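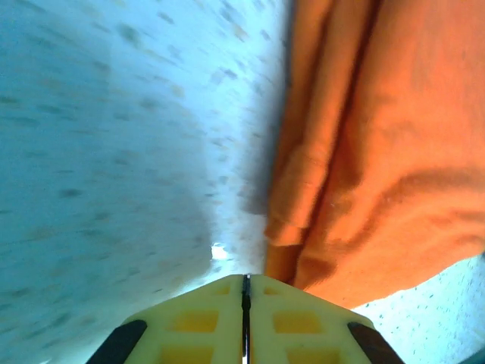 September, evening session, finished 22:00

Wrist camera is on its new mount. The old one flexed every time joint 5 stopped hard. Reprinted it in PETG with a thicker web and moved the cable exit to the back. Two screws into the heat-set inserts, threadlocker on both.

Fingers as before, yellow ones with the square pockets. With the jaws shut the tips stay in view at the bottom of the picture, so no need to change the crop in the config.

Cloth task, still the orange one. Ran 11 tries with the Filarari script, starting from a bunched pile. 7 got a grip on an edge and lifted. Two pinched the top layer and let go during the lift. The other two closed on nothing, both with the approach coming in too high.

Problems:
Blur on the countertop speckle when the wrist swings. Exposure is still on auto. Fix it at a short value and see if the noise is bearable.
Glare off the counter. Tried moving the bench lamp to the left, no better. Dzintra Šimkus has a diffuser panel in the Gullgate cabinet and says to take it.
Joint 3 gets warm after half an hour. Current limit lowered one step, no stalls so far.

Changed the closing speed from 7 to 5 in the gripper settings. Old value is commented out in the same file. Please don't change it back without writing it here.

Still to do: recalibrate hand-eye, the offsets are from the old mount and can't be trusted. Print a spare mount. Order more ferrules, the small size is gone. Label the 24 V supply, it looks the same as the 12 V one.

Arm is parked, power off at the strip. Logs are on the shared drive under bilonness, folder cloth_b.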